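Home Notebook Batches Suppliers Search

Barrier cream, batch 3188
Tuesday, September, Parkutel workshop

Started before nine. The room was cold again in the morning, and the beeswax from Mousavi was hard like stone, so I had to put the block near the radiator before it was possible to cut it. Next time I will take it out of the store room the evening before. I have written this already in an older entry and then I did not do it.

Purpose of today: to repeat the last recipe for the Cuvus hand cream with slower cooling. The last batch had small grains in it after one week in the jar. You do not see them, but you feel them between the fingers, like very fine sand that melts when you rub. My opinion is that the grains come from the shea butter and that the wax has nothing to do with it. The colleague who shares the bench with me has the contrary opinion. We will see.

What I did

Weighed the oil phase in the big beaker: sunflower oil, shea butter, beeswax, emulsifier. The proportions are the same as on the recipe card, only the beeswax I increased by 30 g for the whole batch. The cream was too soft in summer and people complained that it runs out of the jar in the car. I have corrected the card in pencil. Please do not make it in ink until we know if it is good.

Water phase in the other beaker: water, glycerine, and the preservative kept apart for the end. Both beakers went in the water bath until everything in the oil side was clear. I held them there for 30 minutes more after the last piece of shea had melted. The old recipe says to go on directly when it is melted. I have read that shea keeps a kind of memory of its crystals if it is not heated long enough, and this is the reason for the long hold. If it is true I cannot say, but it costs only time.

Then water into oil, slowly, with the Conitz stirrer on the low setting. The stirrer makes a clicking noise when it is loaded. It is the coupling and not the motor, I checked it with my hand on the housing. It should be ordered new, but I think it will survive the autumn. The emulsion became white very quickly and looked even from the wall to the middle of the beaker.

Cooling: I took the beaker out of the bath and wrapped it in the old towel, and let the stirrer turn all the time. Before, we always put it in cold water to be faster. With the towel it took until after lunch. When the outside of the beaker felt like a warm hand, I added the preservative and the small quantity of lavender oil. I scraped the wall every time I passed by. A skin forms there just above the surface, and if it falls back in, it makes lumps which are not grains but feel like grains, and then we discuss the wrong thing.

Filled 8 jars. The rest is in the wide bowl with foil on it, for the rubbing tests and for anybody who wants some at home. The jars stand on the middle shelf, half of them at the window side and half at the wall side, lids closed, label with batch number on the bottom and not on the lid. Lids get exchanged. It has happened.

First impression

Colour is a little more yellow than before, from the extra wax. Smell is good, perhaps weaker than the last one, which is no disadvantage. It is firmer: when I turn a jar upside down nothing moves. On the back of the hand it needs longer to go in, and it leaves more shine than I would like. For somebody who works with wet hands all day the shine is not important. For somebody who holds paper it is annoying, and I left a very clear thumb on the order form.

No grains today. This says little, the last batch also had none on the first day.

About the close-ups

We want to have a way to compare skin with and without cream, and until now we only write words like "softer" or "shiny", which each person understands differently. For this the light must be right. The side light is the good one. Light from the front makes everything flat, and too much of it burns the detail away, so you can see nothing about dryness or lines.

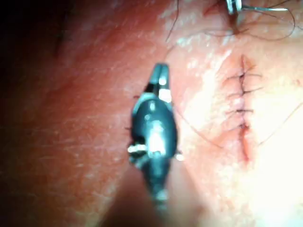 Skin, close. Fine lines and pores show faintly on the left half; lower right is lost in glare.

If we do this seriously, we need the lamp always at the same place and the same distance, and the same piece of skin. I propose the inside of the forearm, it has less hair and no old scars from the workshop. A small mark with a pen, then one picture before and one after. The desk lamp with the bent arm could be enough if we put tape on the floor for its foot. A sheet of baking paper in front of the bulb may take away the worst shine, to try.

Also to decide: is a shiny spot in a picture cream that lies on top, or only normal skin in strong light? I do not know how to separate these two by eye. Maybe wipe with a dry tissue before the second picture, always with the same number of strokes. For now I would not trust any picture alone, only together with the rubbing test and the paper test.

Open points

- Feel for grains at the end of the week and again one week after, window side and wall side separately.
- Ask Mousavi if the wax is from the same lot as in spring. The smell is a little different, more like honey.
- Coupling for the Conitz. The part number is on the inside of the cupboard door.
- If the jars stay smooth, repeat with the old quantity of wax and the slow cooling. Today I changed two things together, which was not clever, and I cannot tell which one helped.
- Wash the towel.

Bench cleaned, water bath emptied, bowl is in the fridge on the lower shelf. It is not food.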